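Inventory at Titelville

The clock factory at Titelville closed in January. The Kurup company bought the building and everything in it, and the contract called for a written list of the contents. Xiaoqing Liang was hired to write it.

She worked in order of floor, room and bench. The last line on the sheet for the repair room was item 1759: organizer, plastic, yellow front, clear drawers, carrying handle on lid. Maker unknown. Location, white table.

The rule for containers was to enter the container first and the contents second. She wrote "small parts, light in color" and stopped. The form asked for a use. The parts could have been screws or pins. They matched nothing in the Ekard manual, which listed every fastener in every clock the factory had sold.
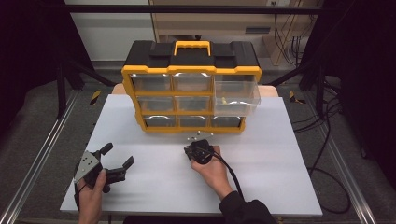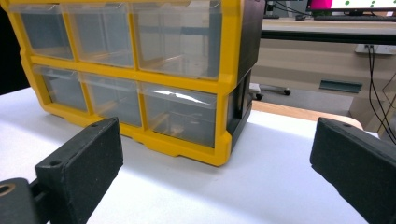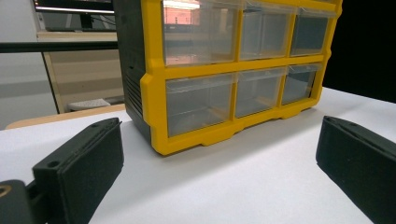
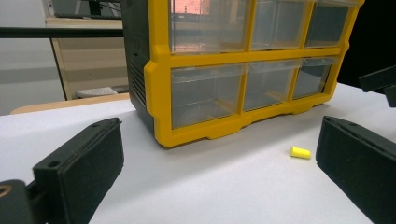 Item 1759, organizer with clear drawers, on the white table.

She checked the manual again at 3 in the afternoon and found two pages stuck together. They covered the Hototen, a wall clock that had been drawn, priced and withdrawn before the first one was built. Its back plate took a pin of a size used nowhere else.

She measured one of the parts. It was the right length, and it showed a line of wear about a third of the way down.

Under use, she wrote "Hototen, back plate." Under condition there were two boxes, new and used. She marked the second and turned to the next sheet, which was for the stairs.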